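ロボットと同じ部屋で働くための、朝の点検と引き継ぎの作り方

部品検査・小分け作業の職場向け
書いた人:Shaohua Jiang(Walach 小分け課)

はじめに

私はWalachという会社で、小さい樹脂部品の小分けと外観の確認をしています。日本語は大人になってから勉強しましたので、少し固い文章かもしれません。読みにくいところはお許しください。

私の職場では、去年の春にアームが入りました。棚から部品を取り、台の上に置き、向きを直して、袋詰めの機械に渡す仕事です。制御のソフトはHakix、袋詰めの機械はErelです。入る前は、この仕事を四人で、朝から夕方まで手でやっていました。今は二人が部屋にいて、残りの二人は出荷と、お客様の問い合わせの係に移りました。

入れる時の説明会では、機械の速さの話がたくさんありました。しかし、朝だれが何を見るのか、止まった時にだれが触ってよいのか、夕方の人に何を伝えるのか、という話はありませんでした。最初の数か月は、それを自分たちで決めなければならず、けんかのようになった日もあります。

このページでは、私たちが今使っている点検と引き継ぎの手順を書きます。同じくらいの大きさの職場で、これからアームを使う方に読んでいただきたいです。プログラムの作り方は書いていません。安全柵や非常停止の決まりは、必ず自分の職場の責任者と機械の説明書に従ってください。

用意するもの

・点検の紙(A4で一枚。裏は使いません)
・毛の出ない布
・やわらかいブラシ。歯ブラシでもよいですが、新しいものは硬いので私は好きではありません
・見本の部品を一つ。傷のない良品で、毎日同じものを使います
・鉛筆。ボールペンは、台に線がついた時に消えないので、部屋に入れないことにしました
・引き継ぎのノート

紙とノートは別にしてください。私たちは最初、一冊にまとめましたが、点検の丸印の間に大事な文章が隠れてしまい、夕方の人が読みませんでした。

手順1 朝の担当を一人に決める

点検は一人でします。二人でやると、相手が見たと思って見ない場所が出ます。私たちの部屋では、先に出勤した人が担当です。名札を紙の右上に置いて、終わるまで動かしません。

担当の人は、点検が終わるまで電話に出ません。これは課長に認めてもらうまで時間がかかりました。朝の電話は多いですし、前は手を動かしながら肩で電話をはさんでいましたから、「見るだけの仕事で、なぜ電話に出られないのか」と言われました。見る仕事は、外から見ると休んでいるように見えるらしいです。ここは最初に話し合っておくことをおすすめします。

手順2 電源を入れる前に、台を見る

アームの電源を入れる前に、台の上を目で見て、次に手のひらで触ります。Erelの側から始めて、棚の側で終わります。前の日の部品が残っていないか、粉やテープのかすがないかを確かめます。

見つけたものは、すぐに捨てないでください。まず点検の紙にある台の絵に、鉛筆で小さい丸を書きます。それから布で取ります。取れない点は、汚れと区別するために三角を書きます。三角は翌日の紙にも写します。こうすると、新しい点と、前からある点が分かります。

手でやっていた時代には、台の汚れはだれも記録しませんでした。指で払えば終わりです。しかしHakixの画像処理は、設定によっては小さい点を部品の端と間違えることがあります。私たちの部屋でも、間違いの理由を調べるのに半日かかりました。

手順3 指を開いて、止めて見る

電源を入れたら、アームを原点に戻し、それから台の手前の確認位置に動かします。確認位置は、手首のカメラから指先と台が両方よく映る場所に登録してあります。指を全部開いて、動作を止めてください。ここまでは画面のボタンだけででき、アームに触る必要はありません。

確認位置の登録は、業者の人に頼んで一緒にやりました。自分たちで選びたかったので、何回も直してもらいました。低すぎると台がほとんど見えませんし、高すぎると指の小さい汚れが分かりません。

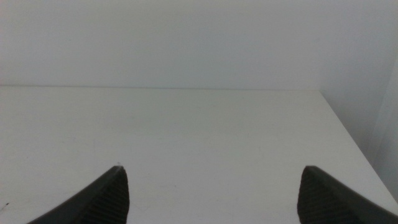 毎朝の点検で一番時間を使うのは、つかむ面の確認です。部品を落とす理由を調べていくと、私たちの場合、プログラムより先に、つかむ面の汚れが見つかることが多かったです。見る順番は、先端から根元の方へ、片方ずつです。左右の指の内側には細かい横の溝が並んでいて、この溝に粉がたまると、滑りやすくなります。左の指の先にある小さい白っぽい点のようなものも、見つけたら紙に書きます。汚れか傷かは、画面だけで決めないでください。次に、左右の指先の高さがだいたいそろっているかを見ます。画面では右の指が少し大きく映りますが、それだけで異常とは考えません。最後に台の面を見て、左端の近くにある小さい黒い点のように、手順2の紙に書いていない点があれば書き足します。うすいこすれた跡は、私たちは書きません。書き始めると紙が真っ黒になります。

画面で気になるところがあった時は、次のようにします。

一、アームの電源を切り、鍵を自分のポケットに入れます。
二、布で指先を軽くふきます。水や薬品は使いません。
三、溝の中はブラシで、溝の向きに沿って動かします。反対に動かすと、粉が奥に入ります。
四、もう一度電源を入れて、確認位置で同じ順番で見ます。
五、点がまだあれば、紙に「残」と書き、保全の係に連絡します。

三番は、長く働いている先輩に教わりました。先輩は手作業の時に使っていたピンセットを同じように掃除していたそうです。アームの説明書には掃除の間隔は書いてありましたが、ブラシの向きは書いてありませんでした。

手順4 見本の部品で試す

掃除と確認が終わったら、見本の部品を台に置いて、つかむ、持ち上げる、置く、の動きを一回ずつ、遅い速度でさせます。見本は毎日同じ向きで置いてください。私たちは、部品の刻印が自分の方を向くように置きます。

見るところは、持ち上げた時に部品が傾くかどうかです。少し傾くだけなら記録して続けます。落ちた時は、もう一度だけ試します。また落ちたら、その日の午前は手作業に戻します。

「手作業に戻す」と決めるのは、朝の担当の人です。課長に聞く必要はありません。このことを紙の一番下に印刷してあります。最初のころは、止めると怒られると思って、みんなアームの調子が悪いまま続けました。その結果、袋詰めの後で435番の棚の品を全部開け直すことになり、残業になりました。それから、この一行を紙に入れてもらいました。

手順5 手作業の席を残しておく

点検とは少し違う話ですが、大事なので手順に入れます。

アームが入った時、場所を広くするために、手作業の机を全部片づける計画がありました。私たちは机を一つだけ残してもらいました。机の上には、トレー、拡大鏡、ピンセット、手で閉じる袋の機械があります。使わない日もありますが、週の初めに、部屋の人が交代でこの机に座り、90個だけ手で小分けします。

理由は二つあります。一つは、アームが止まった日に慌てないためです。もう一つは、部品の手触りを忘れないためです。材料のロットが変わると、表面が少しべたつくことがあります。手で持てばすぐに分かりますが、画面では分かりません。

新しく入った人には、アームの画面より先に、この机を教えます。Iolo Dafisさんが去年入った時は、順番が逆でした。彼は画面の操作をすぐに覚えましたが、警告が出た時に、部品が悪いのか機械が悪いのか判断できず、毎回だれかを呼んでいました。机の仕事をしばらくしてから、呼ぶ回数が減りました。本人は「机の方が静かで好きです」と言っています。

手順6 止まった時の声のかけ方を決める

アームが途中で止まると、近くの人が手を出したくなります。前は同じ台で、隣の人が落とした部品を、自分が拾うのが親切でした。今はその親切が危ないです。長い経験のある人ほど手が早いので、注意が必要です。

私たちは言葉を決めました。止まったのを見つけた人は「止まりました」と言います。担当の人が「見ます」と答えます。電源を切って鍵を取ったら「切りました」と言います。この「切りました」を聞くまで、だれも台の上に手を入れません。

はじめは少し恥ずかしかったです。二人しかいない部屋で、大きい声で決まった言葉を言うのですから。しかし、外国から来た私には、決まった言葉の方が助かります。「ちょっといいですか」や「大丈夫そうです」は、どこまで大丈夫なのか、今でもよく分かりません。

手順7 夕方の人に引き継ぐ

引き継ぎのノートには、次の四つを書きます。

・朝に見つけた点と、取れたかどうか
・止まった時刻と、その時つかんでいた部品の番号
・速度や設定を変えた場合は、変える前の数字と後の数字
・自分が気になったこと。理由がなくてもよいです

四つ目が、一番書いてもらえません。多くの人は、証拠がないことを書くのをいやがります。ですから、例を私が先に書きました。「235番の部品を置く時、音がいつもより高い気がする」という文です。結局、何も見つかりませんでした。何も見つからなくても、ノートに書いてよいということが伝わったと思います。

口で伝える時間も、勤務時間の中に入れてください。前は隣で手を動かしながら話せましたので、引き継ぎの時間は必要ありませんでした。今は朝の人と夕方の人がほとんど会いません。私たちは夕方に重なる時間をお願いして、十分間もらいました。その十分でノートを一緒に読み、できれば画面も一緒に見ます。

点検の紙の形

紙の形を知りたいという質問が、Kovačevićの工場の方からありましたので、私たちのものを文字で書いておきます。

右上:担当の名前、始めた時刻
一段目:台(四角の絵。点は丸、取れない点は三角)
二段目:左の指(先端、溝、外側)
三段目:右の指(先端、溝、外側)
四段目:指先の高さ(そろっている、ずれている)
五段目:見本の部品(傾きなし、少し傾く、落ちた)
六段目:今日の始め方(アーム、手作業)
一番下:「手作業に戻す判断は、担当者がします」

左の指と右の指の段を分けてください。一つにまとめると、片方だけ見て丸をつけてしまいます。左右は、画面で見た左右に統一しました。アームの後ろから見る人がいると、逆になって話が合いません。紙の二段目の横にも、小さい字で「画面の左」と書いてあります。

記入した紙は、棚の441番の箱に入れます。三月にまとめて見直して、同じ場所に三角が続いているものを保全の係に渡しました。台の面を交換するかどうかは、まだ相談しているところです。

よくある困りごと

画面が明るすぎて、溝が見えない
部屋の明かりを全部つけると、白い台が光って見えることがあります。確認の間だけ、窓のブラインドを閉めてください。カメラの設定を変えるのは最後にしてください。設定を変えると、部品の見つけ方にも影響が出ます。

点検に時間がかかりすぎる
慣れない人は、指の外側まで丁寧にふきます。外側は見るだけで、ふくのは週の終わりにしました。つかむ面と先端を先に見れば、残りは短い時間で終わります。

点検の紙に、毎日全部丸がつく
本当に問題がないのかもしれません。私たちは時々、担当ではない人が後からもう一度見ます。罰のためではないと、先に説明してください。説明しなかった時、一人がとても傷つきました。

異動した人が、部屋の様子を知りたがる
私たちの部屋では、出荷に移った二人が今も時々ノートを読みに来ます。部品のことは二人の方がよく知っています。読んで、鉛筆で返事を書いてもらうことにしました。給料の表では別の課の人ですが、教えてもらった時間は、こちらの課の仕事として記録します。この記録の方法は、人事の係と先に決めておくと楽です。

最後に、紙の最初の版を作る時は、実際に朝の担当をする人が書いてください。私たちの最初の版は事務所で作られ、項目が多すぎて、二日目にはもう空欄がありました。今の版は四回直したもので、次は五段目の言葉をもう少し分かりやすくするつもりです。「少し傾く」の「少し」が、私とIoloさんで違うからです。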